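소르케크 산후죽(Sorkeck)

소르케크 산후죽은 룸몬트(Lummont) 고원 지대에서 출산 직후의 산모에게 먹이던 귀리죽이다. 볶은 귀리에 회향 씨와 말린 쐐기풀을 넣고 오래 끓인다. 이름은 고원 북쪽의 마을 소르케크에서 왔는데, 정작 그 마을에서는 그냥 '죽'이라고 부른다.

역사

가장 오래된 기록은 1794년 메드베(Medve) 교구의 지출 장부에 나온다. 산모에게 보낼 귀리 값이 양초 값과 같은 줄에 적혀 있어, 둘 중 무엇이 더 비쌌는지는 지금도 알 수 없다. 향토사 연구자들은 이 한 줄을 두고 140쪽짜리 논문집을 펴냈으며, 결론은 다음 권으로 미루었다. 다음 권은 아직 나오지 않았다.

조리법

귀리를 마른 솥에 볶은 뒤 물을 붓고 여섯 시간 동안 약한 불에 둔다. 회향은 중간에, 쐐기풀은 불을 끄기 직전에 넣는다. 스콜트뷔(Skoltby)에서는 꿀을 넣는데, 소르케크 사람들은 이를 죽이 아니라 과자로 분류한다. 소금의 양은 집집마다 다르고, 대개 시어머니의 의견이 우선한다.

풍습

산모는 출산 다음 날부터 하루 세 번 죽을 받았다. 첫 그릇은 말없이 먹어야 한다는 규칙이 있었으나 손님에게는 적용되지 않아, 방 안은 보통 시끄러웠다고 한다. 죽을 끓여 온 이웃에게는 빈 그릇을 그대로 돌려주지 않고 달걀이나 실타래를 담아 보냈다. 젖이 잘 돈다는 속설이 널리 퍼져 있지만 이를 뒷받침하는 연구는 알려져 있지 않다.
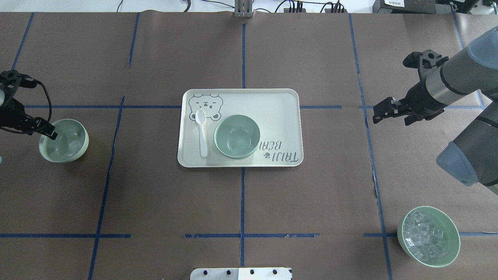

현대에 들어서는 산모가 아닌 사람이 더 많이 먹는다. 메드베에서는 해마다 9월에 죽 축제가 열리며, 한 해에 32가지 변형이 출품된 적도 있다. 그중에는 귀리가 들어가지 않은 것도 있었고, 심사 규정은 이듬해 개정되었다. 즉석 분말 제품도 나와 있으나 포장의 조리 시간은 3분으로, 전통 방식을 지키는 쪽에서는 이 숫자를 입에 올리지 않는다.

같이 보기
룸몬트 고원의 음식
스콜트뷔 꿀
메드베 교구 장부
회향차
산후조리 풍습
쐐기풀 수프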